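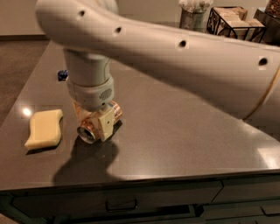
The Osness Household Robotics Program invites applications from students who wish to join its project class on kitchen tasks for the coming term. The class is open to undergraduates and to students in two-year technical programs. Participants learn to operate a robot arm by remote control, to record their work in a form that other people can use, and to judge whether a task was done well. Early sessions are held at a kitchen counter and use light, soft items such as a yellow sponge with wavy sides, which each student must learn to approach from above before moving on to harder objects. Later sessions add dishes, drawers, and cloths. The final weeks are given over to a project chosen by the student team and approved by the instructor.

## About the class

The class is taught by Marthinus Chauke, with laboratory instruction by Ayanda Mofokeng. It meets in the Steyn Building, Room 444, and runs for 10 weeks. Each team has three members. Teams are assigned by the instructor after the first meeting, and requests to work with a particular person will be considered but cannot be promised.

Members of a team take turns in the following roles:

- **Operator.** Controls the arm during a task and is responsible for stopping it when asked to do so by any person in the room.
- **Recorder.** Keeps the written log, names the files, and notes every attempt, including those that were stopped early.
- **Reviewer.** Watches the recordings after the session and marks each attempt as complete, partly complete, or failed, using the class guide.

Every student is expected to serve in all three roles before the midpoint of the class. Changes to the schedule of roles must be agreed to by the whole team and written in the log.

## What participants will do

During the term, each team will set up and carry out a series of short tasks at the counter: picking up an item and setting it down in a marked place, wiping a surface, opening and closing a drawer, and clearing a small area. The written instructions for each task are prepared by the students. A second team then follows those instructions without help from the first. Past participants have told us that this was the hardest part of the class, and applicants should expect to rewrite their instructions several times.

Teams that complete the regular tasks may enter the Uselska Challenge, a one-day student competition held each January. Entry is voluntary and has no effect on the class grade. Laurier Chisholm advises the competition teams and will hold an information meeting during the second week of class.

## Who may apply

Applicants should be enrolled full-time or part-time and should be able to attend every laboratory session. No earlier work with robots is required. Some practice in writing computer programs is helpful, and students who have none will be asked to finish a short set of exercises before the first laboratory session. We welcome applications from students in design, nursing, hospitality, and the skilled trades as well as from those in engineering and computer science.

Applicants who need changes to the work area, the controls, or the length of a session are asked to say so in their application, so that arrangements can be made before teams are assigned. The controls may be used seated or standing.

There are 38 places in the class, including those held for students returning to finish an incomplete term. Participants receive course credit. The position is unpaid, and no fee is charged for materials.

## How to apply

Please submit the following to the program office:

1. A letter of no more than one page stating why you wish to take part and which role you expect to find most difficult.
2. A current transcript. An unofficial copy is acceptable.
3. The name of one instructor or supervisor who can speak about your work with others.

Applications are read by Pravesh Xaba and Vusumuzi Nkosi. Selected applicants will be invited to a short conversation and a supervised visit to the laboratory. Closed-toe shoes are required for the visit, and long hair must be tied back.

Applications will be accepted through the end of June 2022. Materials may be left at the program office on the ground floor of the Steyn Building or sent by campus mail to the attention of Pravesh Xaba, Osness Household Robotics Program.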